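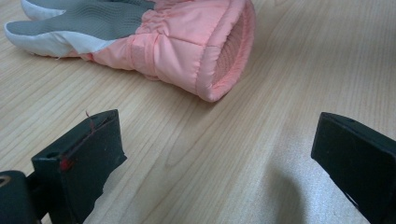
Robotics, Home Services | News Releases

Hayashi Publishes First Findings on Machine Readiness for Everyday Chores

PLENDHAM, Thu 28 January. Hayashi today released the first findings of its Household Task Study, which asks whether machines are ready to take on the small jobs that fill a working day in homes and shops. The study covers 57 chores, among them sorting gloves, folding towels and restocking low shelves.

The company's assessment is that 20 of the chores can now be handled by a machine with a person close by. A further 39 percent of all attempts in the soft goods group ended with a person stepping in to finish the job. Gloves proved among the hardest items in that group. A glove has no fixed shape, and its cuff and fingers call for different kinds of grip.

"We are often asked when a machine will tidy the hallway," said Miyuki Hamada, director of research at Hayashi. "For hard, regular objects the answer is encouraging. For clothing, we would advise customers to wait."

The study draws on 499 recorded sessions held at the company's Plendham site, where staff carried out each chore by hand before a machine attempted it.
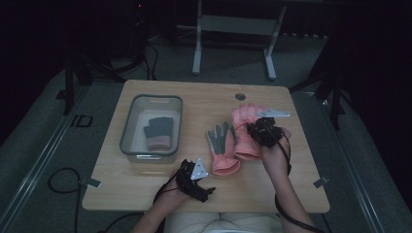

Glove sorting at a table, with a tracking device worn on each hand.

Brimley, which runs a chain of repair and outdoor clothing shops, advised on the shop-floor portion of the study. Masaru Yagi, head of store operations at Brimley, said the findings would guide its planning.

"Our back rooms handle returned gloves and hats all winter," Yagi said. "We have no plans to change staffing on the strength of these results. We do expect to try a machine on boxed stock first."

A second round of sessions, under the project name Zullham, will look at pairing and bagging. Results are expected in October.

The summary report is available from the Hayashi press office on request.

We use cookies to improve your experience on this site. By continuing to browse, you agree to our use of cookies. Accept | Manage preferences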